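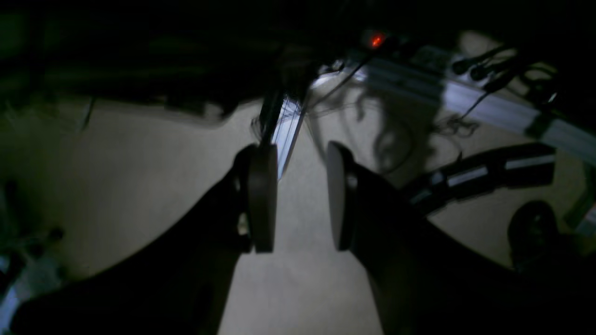 Home > Guides > Loltora arm > Setting up > Section 4

4. Before the first shift with the arm

Sasgate supplied a quick-start card with the Loltora. It says one operator can look after the arm "alongside normal duties". We have not found that to be so. Plan for a person at the bench during the first 300 cycles, and take that person off the packing rota.

1. Switch off at the wall and hang your tag on the switch. The stop button is no substitute for this.
2. Check both finger pads for wear and grit. Change them as a pair.
3. Follow each cable by hand along its full length. Tie back any loop that could reach the gripper.
4. Clear the work surface, remove your tag and switch on.
5. Run the open and close test with nothing in the gripper.
6. Run it again at low speed with a scrap part.

CAUTION: Keep hands out of the gap between the pads whenever the power is on, even if the arm looks idle. It may only be waiting for a signal.

Note: Pads are rated for 3000 cycles. Ours have been changed at 2000, and Darcy Wihongi would go sooner. Write the count in the bench book, as the screen count resets after a power cut.

Note: The card promises less lifting, and there is less – but clearing jams means more bending and reaching. Report sore backs and wrists to Noeline Bolger in the same way as before.

Targets for the bench stay at the old hand-packing figure until the end of February. If you are told otherwise, ask for it in writing.

Last updated: 2/1/26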